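Sim kitchen tips, counter wipe task

Fix the planner before you touch the gripper settings. Sponge is flat, so approach from straight overhead, slow the last bit. Soap and spray bottle go in as obstacles, padded. Marble texture confuses the segmenter, retrain on it. 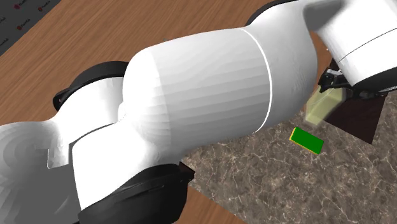
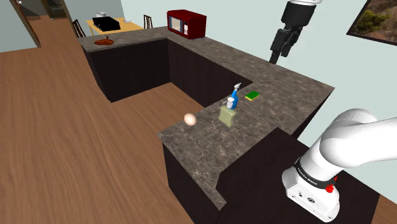 Venla Juntunen

Seed 364 is the good one for testing, keep it fixed till the grasp is stable. Log every joint limit warning, even teh small ones. Planner timeout at 7 seconds, no more. Egg gets its own force cap, dont share the sponge one.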